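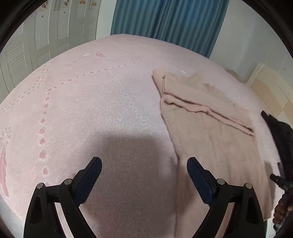 Wolisent Housekeeping and Linen Group: visits

We went to the Forsberg open day in January 2021 expecting to be sold something, and to be fair to them, they did try. The invitation promised "a new way of looking at the made bed". I have made a great many beds and was not aware that I needed one.

The tour started seven minutes late in the corridor, where a man with a clipboard told us that Gratberg, the range they are launching, would outlast anything we now buy. I asked how they knew. He said it had been through 2000 washes. I asked at what temperature, and he said he would find out. He was still finding out when we left.

The bedroom was better than the talk. The bed was a large one with a pale pink bedspread on it, fine-ribbed, with trails of small paw prints in a darker pink wandering over it. Some of the other paths are done in rows of little openwork dots, and there is a white flower, or possibly a starburst, over towards one side with feather shapes near it. I can see a child liking it. I can't see many of our guest houses ordering it, and I said so on the feedback form.

My doubts are mostly practical. Openwork catches. It catches on rings, on watch straps and on the corner of the trolley, and once a thread has gone you have a hole where there used to be a pattern. The guide said the knit was "self-securing". Two of us pulled at the sample square they handed round and came to different conclusions, so I will leave that one open. Pale pink also shows tea. No brochure has ever mentioned tea.

The ribs I did like. A ribbed cloth hides the creases a flat cotton would show, and you can straighten it with one pass of the arm.

After that came folding. Forsberg teach a method called Sornus, with its own wall chart, and as far as I could tell it is folding in thirds and then in half. We were given a go. Mine looked the same as it does at home.

Prices were not on display. We were told they depend on quantity, then asked what quantity, then told somebody would ring. The coffee was good and there was plenty of parking at the back. If the group wants to go again, I would ask for the wash results in writing first, and take a ring with a rough setting.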